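Prilbridge Makers Board > Robots and Automation > Soft toy picking: does random wrist angle help?

tunnelrat_70
OK, promised I'd write this up, so here goes. I've been trying out the wrist jitter idea on the Mikora arm. The short version is that you collect your demos as usual, but you start each one with the wrist turned by some random amount, up to 27 degrees either way, so the policy can't just learn one approach and cling to it. Same soft objects in the red tray, same lighting, 500 demos with jitter and 500 without.

With jitter it misses far fewer of the fluffy ones. I was properly chuffed! Wrist view from one of the runs:

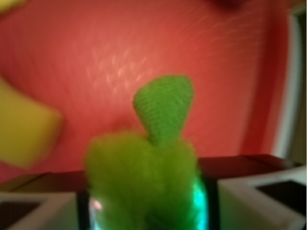
Green plush between the fingers, knitted leaf pointing up.

The leaf is the bit I care about. It's the only part with a proper texture, and I reckon the policy has started using it as a handle on which way round the toy is. The fuzz is just a green blob to it, as far as I can tell.

cusi_fan
Lovely stuff. Did you keep the held-out toys separate, or were they all in training? I tried something similar on the Cusi gripper and it looked brilliant until I swapped the toys over, then it fell to bits.

oldsolder
Not convinced, sorry. You've changed two things there. Random wrist starts also make the demos longer, so the jitter set has more actual frames in it. Could be plain old more data. Trim both sets to the same number of frames and run it again before you go telling people it's the angle.

tunnelrat_70
@cusi_fan two held out, never seen in training. It did worse on those but still beat the plain version.

@oldsolder yeah, fair cop, I matched the demos and not the frames. I'll redo it. I don't think it explains everything though, and the reason is how it behaves when a toy is lying at a funny slant. The plain policy comes straight down regardless and pinches whatever's under it. The jitter one opens up and turns a bit first.

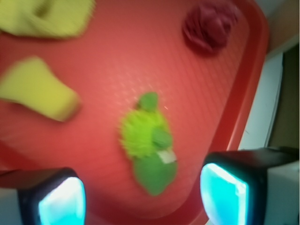 It's that little pause with the fingers apart that I never saw in the plain runs, not once in 70 tries. More frames alone wouldn't teach it to wait, would it?

oldsolder
It might! If your hands hesitate when you're driving it from an odd angle, that hesitation is in the demos. It's copying you dithering.

tunnelrat_70
Ha, I do dither. Hadn't thought of that.

marrowfat
The Tunurbridge lot saw the same pause and put it down to the blur. Their wrist camera was smeary on the way in, so the policy learned to slow down until things sharpened up. Might be worth logging wrist speed and plotting it against the grasp.

tunnelrat_70
Already logging it, just never looked. Will do the frame-matched run on Tuesday and stick both plots up in this thread.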